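The Arm on the Floor

We had been told it would be walking by September.
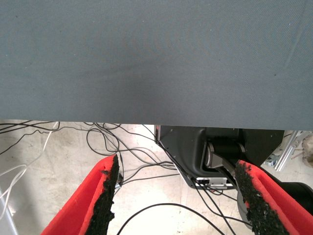
Grorerport, January 3, 2021

It was never supposed to walk, for the record. It was supposed to pick things up. But my brother-in-law had told his whole office it would walk, and I had let him, so that was one more thing the arm and I had in common: we were both a disappointment to people who hadn't read the manual.

The manual was 9 pages, from a company called Vodano, and eight of them concerned shipping.

I talked to it while I worked. "Open," I said, and typed the command, and the two red fingers spread into a V. I had glued the black grit onto them myself, and the edges came out ragged, like a haircut given by a relative. It would grip a walnut. It would probably grip a walnut and then keep it.

The cables were another matter. I'd meant to tidy them before the holidays. I had even bought ties. Now they lay in loops all over the concrete, and I stepped across them the way you step across a sleeping dog you owe money to.

My wife came down with her coat on and looked at the cloth on the table.

"Is that my mother's?"

"It was in the rag box."

"It was on top of the rag box."

I typed "close." The arm thought it over.

"What did this cost?" she asked.

"Under 2,000," I said, a figure I had reached by leaving out the aluminum. The real number was 3,622, and it lived in a folder called Jasedard, a word I made up so that she would never search for it.

"And what does it do?"

I put a walnut between the fingers and held it there. We waited. Somewhere in the black housing a motor made a small, considerate noise, like a waiter about to tell you the kitchen has closed.

"Give it a minute," I said.

She sat down on the stairs, still in her coat, and gave it one.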